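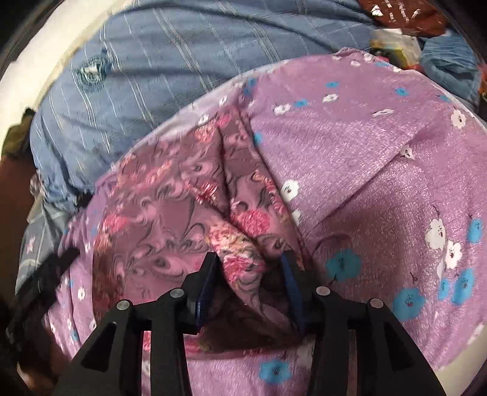 Hnatiuk Fabric Swap: Frequently Asked Questions

What can I bring?
Clean cotton, linen or blends, in pieces of at least half a yard. Sheets and tablecloths are fine. We don't take upholstery foam, fur or anything with a strong smell.

Do I have to wash it first?
Yes. Use unscented detergent and dry it fully before you pack it.

How does the credit system work?
You get one credit for each yard, up to 14 per visit. Credits stay on your card until the end of August and can't be traded for cash.

Can I swap if I have nothing to bring?
You can buy a starter card for $3 at the desk. It comes with two credits.
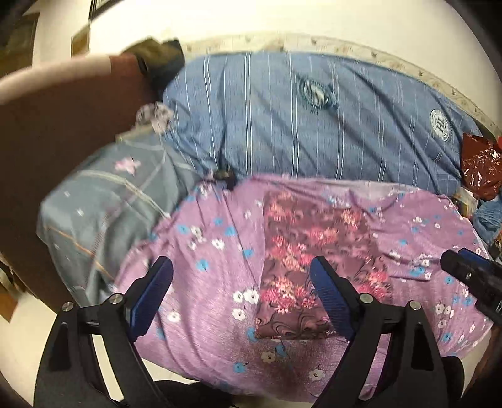
Are the pieces sorted?
By fiber first, then by weight. Prints and solids are kept together. If the fiber isn't known, the tag says "mixed."

Where is it held?
In the upper hall at Biltness, 440 Vultura Street. Use the side door after 5 p.m. The elevator is to the left of the stairs.

Can I bring my children?
Yes, but anyone under 12 has to stay with an adult. Strollers can be left by the coat rack.

What happens to fabric that isn't taken?
It goes back on the shelves for the next swap. After two swaps we cut it up for quilt kits. Last year we gave away nearly 2,521 yards in kit form.

Who do I ask about a missing card?
Tahira Kazmi keeps the card list. Leave your name and phone number at the desk and she will call you back.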